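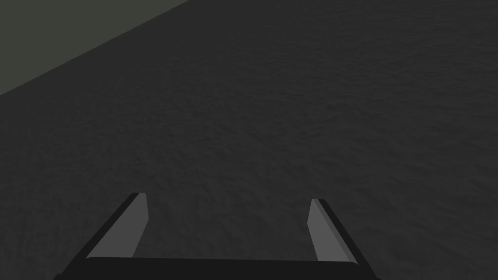
Dernière mise à jour : septembre

Accueil | Ateliers | Bulletin | Archives | Adhérer

Établi robotique : point d'étape sur la pince Carkora

Le montage de la pince à deux doigts avance à l'atelier partagé. La mécanique est figée depuis la rentrée, le travail porte maintenant sur le modèle simulé et sur la correspondance entre ce modèle et la pince réelle. Rappel pour ceux qui prennent le projet en route : le bras est un Lirkiteck d'occasion remis en service au printemps, la pince est de notre fabrication, les réducteurs viennent de chez Taşdemir.

Premier sujet, le repère outil. L'origine était placée au centre de la paume, ce qui obligeait à ajouter un décalage dans chaque script. Elle est désormais à mi-distance des extrémités des doigts, pince ouverte, axe Z vers l'avant. Les anciens fichiers de trajectoires restent lisibles, mais il faut passer par le script de conversion du dossier « outils ». Ne pas corriger les valeurs à la main : deux fichiers ont déjà été décalés deux fois.

Deuxième sujet, la géométrie de collision. Les doigts étaient enveloppés dans une seule boîte englobante, trop large, qui déclenchait des contacts fantômes pendant les approches basses. Chaque doigt a maintenant sa propre enveloppe convexe, et la paume une boîte séparée. Le temps de calcul augmente un peu. Sur le poste de l'atelier, une série de quelque 2000 pas de simulation passe encore sans ralentissement gênant.

Troisième sujet, le décor de test. La vue prise au niveau de la pince sert à vérifier le dégagement avant toute fermeture des doigts. Dans la configuration ci-dessous, les doigts sont écartés sous un objet rouge et brun à longues lames retombantes, avec un poteau gris en oblique juste à côté. Les lames se chevauchent et se prêtent mal à une approximation par formes simples. Pour l'instant, leur maillage visuel est exclu du calcul de contact et seul le corps arrondi est pris en compte.
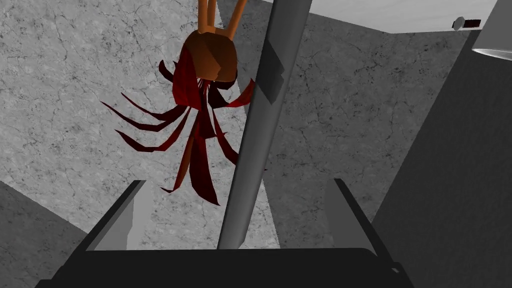
Grillard objecte que retirer les lames du calcul revient à valider des trajectoires qui accrocheront sur un objet réel, et demande qu'on les remplace au moins par quelques capsules rigides, quitte à perdre en finesse. La proposition est retenue pour la prochaine version du modèle. Les capsules seront placées le long des lames les plus longues, les autres resteront ignorées.

Côté matériel, la course du servo a été limitée à 172 degrés dans le micrologiciel. Au-delà, la biellette gauche vient en butée et le courant monte. La même limite est reportée dans le fichier de description du robot, avec le même nom de paramètre, afin que les deux puissent être comparés par simple recherche de texte.

Reste à faire : mesurer le jeu en bout de doigt, reprendre le frottement des patins dans le simulateur et refaire le faisceau, trop court quand le poignet est en extension. Le poste de simulation est libre à partir de 18 h. Merci de noter les versions de fichiers utilisées dans le cahier posé près de l'écran.

Contact | © Bulletin de l'atelier | Haut de page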